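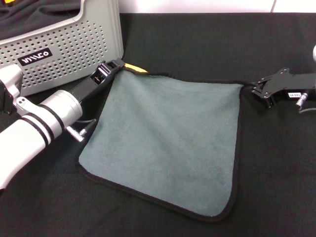 Toallas Ritusia – ficha de datos

Versión 2
Mantenimiento: Joelle Nimri

Contenido

El conjunto reúne 151 secuencias de doblado de toallas de microfibra sobre una mesa cubierta con tela negra. Cada secuencia empieza con la toalla extendida y termina con la toalla doblada o con el intento abandonado. Los intentos abandonados se conservan y llevan la etiqueta "incompleto".

Toallas

Se usaron siete toallas de tamaño parecido, todas de forma más o menos cuadrada. Las grisáceas con ribete negro forman el grupo Hovard; las demás, el grupo Gilchrist. No se plancharon antes de grabar. Las manchas y las zonas de pelo aplastado se dejaron como estaban.

Estructura

hovard/ – 100 secuencias
gilchrist/ – 51 secuencias
notas.csv – una fila por secuencia: toalla, tipo de doblez, resultado

Tipos de doblez: mitad, cuarto, tercios. En tercios hay pocas secuencias del grupo Gilchrist.

Problemas conocidos

El ribete negro se confunde con la tela de la mesa, sobre todo en las esquinas. Las máscaras de contorno de la versión anterior fallaban ahí y se han rehecho a mano – quedan errores en las esquinas enrolladas.

Uso

Pensado para el módulo de textiles de Broltard. Para avisar de etiquetas equivocadas, abrir una incidencia con el número de secuencia.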